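Young Readers' Corner: How does a robot learn to hold a thing?

Do you ever think about how you pick up a cup? Probably not. Your hand goes to the cup, the fingers close, and the cup comes up. You learned it when you were a baby, and you dropped many cups before it worked.

A robot must learn it too. But if a real robot drops things all day, many things get broken, and somebody must pick up the pieces. So a lot of robots now practice first inside a computer. The computer makes a pretend room, with a pretend table and pretend objects, and the robot in it is pretend also. We say it is a simulation. It is a little like a video game, only the player is the robot.

This week we write about a kit for this. It is named Utel, and it is made by a small company, Surnora. Schools can rent it for children from 9 years old. In the kit there is no robot in a box. There is a program for the school computer, a book with pictures, and a pack of cards. Each card has a task for the robot, for example "lift the box" or "turn the box a little to the left."

The program has 2,000 objects for the robot to hold. Some are easy, like a ball. Some are strange shapes, and the robot needs many tries. The class liked best the music things, and one of them is a mixing console. This is a machine for making one sound louder and another sound softer. A musician uses it when there are many microphones at the same time.
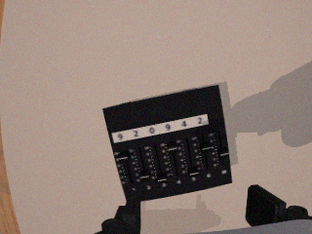 Cordeiro, July 13, 2018

The robot has a black mixing console between its two fingers. The fingers of a robot like this are called a gripper. It has no thumb and no little finger, only two hard parts that can go together or go apart. Try it yourself: hold your schoolbook with only your two pointing fingers, one on each side. Now tilt the book. Is it easy?

The console has seven sliders, and they are called faders. Each one sits in its own slot, some high and some low. On the white label there is a number, 920942. We asked Érica Tavares, who teaches with the kit in Cordeiro, if the children must remember such numbers. "No, please no," she said. "They must look at the shape and decide where to put the fingers."

Where to put the fingers is the big question in this kit. A wide flat box can be difficult, and a heavy one can slide. In the program you choose the two places with the mouse, and then you press the green key. The robot tries. If the object falls, you hear a small "plop" and you choose again. Miłosz, who is 8, needed five tries for a teapot — he was very proud after.

What we liked: the book is clear, and the words in it are not too long. Two children can work together on one computer. The shadows on the table help you to understand how high an object is, and this was new for many of us.

What we liked less: the program is slow to start, about 5 minutes on an old computer. The sound cannot be turned off. And the cards are thin, so they bend quickly. Aparecida Sampaio from Surnora told us that thicker cards will come with the next kit.

Words to keep

Simulation: a pretend world made by a computer.
Gripper: the part of a robot that holds things.
Fader: a slider that you push up or down to change the sound.

Do you have a question about robots? Ask your teacher to send it to us, and write your first name and your age.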